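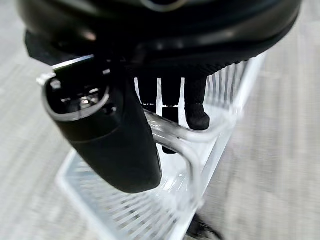 Are extended warranties on appliances ever worth it?

pellworth
Bought a Katona dishwasher in March and the store keeps mailing me about their protection plan. It's $38 a quarter, covers parts and labor, "no deductible." The salesman told me most people take it. I said I'd think about it and now I get a letter every couple of weeks. Has anyone here ever come out ahead on one of these?

drybasement
No. Put the money in a jar. If the plan paid out more than it took in, they wouldn't be mailing you letters about it.

tansy_q
That's true of all insurance though. My homeowner's policy takes in more than it pays out too and I'm not canceling that.

drybasement
Your house burning down would ruin you. A dishwasher dying means you wash dishes by hand for a week and complain. You insure the stuff you can't afford to lose.

tansy_q
Plenty of people can't come up with the price of a new dishwasher on short notice. I couldn't for most of my thirties. A bill that's the same every quarter was worth something to me, even knowing I was probably overpaying.

gristmill
I did come out ahead, for what it's worth. Sisine fridge, compressor went in year four, plan covered it. The repair would have been $847 and I had paid in less than half that. But it took three calls and a month with a cooler on the back porch, and the first guy they sent told me it was a "maintenance issue" because there was dust on the coils. I had to ask him to show me where in the contract it said anything about dust. He couldn't.

pellworth
The dust thing is what I'm afraid of. I read the brochure twice and it says "normal use" over and over and doesn't say what that is.

Ronda in 4B
The brochure isn't the contract. Ask for the actual terms and conditions before you pay them anything. With mine the store acted like I'd asked for the man's tax returns. When I got it there was a page and a half of exclusions. Racks, seals, spray arms, door latch, anything "cosmetic," anything caused by hard water. We have very hard water here. What's left in a dishwasher after you take all that out?

gristmill
The pump and the control board, mostly. Which to be fair are the expensive parts.

Ronda in 4B
And hard water kills pumps. So good luck.

oldfusebox
I sold appliances for eleven years, different chain from the OP's. We made more on the plan than we did on the machine, a lot of the time. If I didn't sell enough of them I got a talk from the manager. "Most people take it" was in the script and I have no idea if it was ever true. I never bought one for myself.

tansy_q
Did any of your customers ever come back happy they had it?

oldfusebox
Sure, a few. Washer-dryer combos especially, those things are always breaking. I'd have a harder time telling you to skip it on one of those. For a plain dishwasher I'd skip it.

M. Oshima
Masanobu Oshima here, I rent out a duplex so I have bought more of these machines than I wanted to. I kept receipts on everything. Total repairs on appliances since I got the place: $2,914, and that includes an Allus range that I should have given up on much sooner. I priced out what plans on all of it would have cost me and it was about twice that. One landlord, one building, take it for what it is.

drybasement
There you go.

gristmill
One building isn't "there you go." He might have gotten lucky. I got unlucky with my fridge and the plan looked great.

M. Oshima
I agree with that. Also tenants are rough on things in some ways and easy in others - one of mine never used the dishwasher at all, kept pans in it.

Ronda in 4B
Check your credit card before you do anything. Mine adds a year on top of the manufacturer's warranty for free and I only found out by reading the benefits booklet. You do need the original receipt.

pellworth
Just looked. Mine used to do that and dropped it. Naturally.

oldfusebox
Ask Katona directly what the factory warranty covers, too. Darkum had five years on the tub and motor back when I sold them and the store plan overlapped with most of it. People were paying for coverage they already had.

pellworth
Called. 2 years parts, one year labor. The store plan would start on day one, so I'd be paying for the first year twice over. I asked the store if I could wait and start it when the labor coverage ends and they said no, the offer expires. The letter I got last week also said it expires.

drybasement
It'll expire again next month.

tansy_q
OK, paying double for the first year I can't defend. I'd still put the $38 aside somewhere you won't touch it, or you'll spend it. I always did.

pellworth
Going to do that. Will update if the thing floods my kitchen.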